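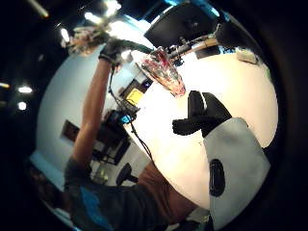

Laurinda Sampaio asked us, before she agreed to wear the gloves, whether her shifts would become shorter once the machine had learned her work. We did not have a good answer then. The part "Effects on staff" below is our attempt to give one.

# Maltard hand tasks, data card

Maltard is a set of recordings of small table jobs: cups, vases, flowers, containers. The jobs come from the daily work of Salgado, which prepares and clears rooms for events. Prolley keeps the files and answers the questions about them.

## Contents

- 539 recordings, each of one job
- 62 job types, listed in `jobs.csv`
- 39 people who wore the gloves
- `notes/`, free comments by the wearers, only where they allowed it

The folder `fastard/` holds the conversion scripts. Please run them before you open the hand data. The raw files use another order of the fingers, and the plots will look wrong but not wrong enough that you notice.

## Recording

The wearer works at a table with a glove on each hand. A session lasts about 2 hours, pauses included. Sessions are paid as normal working time, and nobody's speed is reported to the shift leader. The file names carry a random code and no personal name.

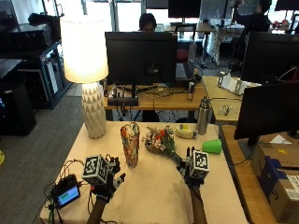

One wearer remarked that flowers are the job she would keep for herself, and that the company may give all the cups to the robot tomorrow. Several others wrote similar things in the notes.

## Effects on staff

Salgado plans to try a robot arm for clearing cups from September. The agreement with the staff says:

1. No contract ends during the trial.
2. Hours which the robot frees go first to table decoration and to training.
3. A wearer can ask for removal of his or her recordings, also after the trial.

We cannot promise what happens later. Some older colleagues fear that they will only watch the machine and repair its mistakes, and we think this fear is reasonable.

## Limits

Do not use these data for measuring or comparing workers. The job labels were written by hand and some are still inconsistent ("place" and "put" mean the same).

Last change of this card: 6/14/18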